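Visit to the Kitchen Robot Project, Tirorwood Technical School
2023-11-27
Written by Tatiana Bednárik

How we came there

Our school in Jindberg wants to start a robotics club next year, so I asked if I may visit one that already works. Marcela Trnka, who leads the student project at Tirorwood, answered the same evening and invited me for the open afternoon. The train took longer than the timetable promised, and I missed her welcome speech.

The project is called Zaketis. It has seven students, and they began in August. Their task is to teach a robot arm to take a named object from a plate and put it on a cutting board. They work in a real kitchen corner of the school, with the toaster and the jars left in their usual places. Marcela was strict about this. In her opinion, a program which knows only a clean white table will be lost in the first home it meets. 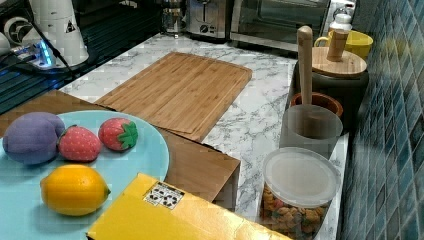
The students explained to me that they use toy fruit for a practical reason. A real strawberry is spoiled after a few grips, and then the results of Monday and Friday cannot be compared. The soft toys also forgive a bad grip, while the hard ones roll away and somebody must look for them under the counter.

Each attempt is written in a notebook first and only later in the computer. Until my visit they had recorded 605 attempts, and they want to have almost 1000 before the regional meeting in Kadlec. Of the attempts with the lemon, 157 were marked as "unclear," and two students argued in front of me, very politely, about what this word should mean. I liked this part of the afternoon the most.
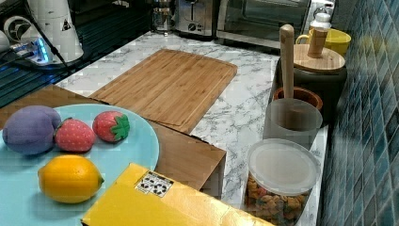 What I asked and what I learned

I asked how much time a teacher must give. Marcela said two afternoons a week, and more before a competition. The programming is divided between pairs, and every pair must be able to explain the work of the others. For our club I would take this rule without any change.

I also asked about beginners. They start with the notebook and with setting the objects back on the plate, and after a month they may change the code. One girl told me that the month was too long.

The next open afternoon will be in spring. Visitors should write to Marcela before they come, as the kitchen is small.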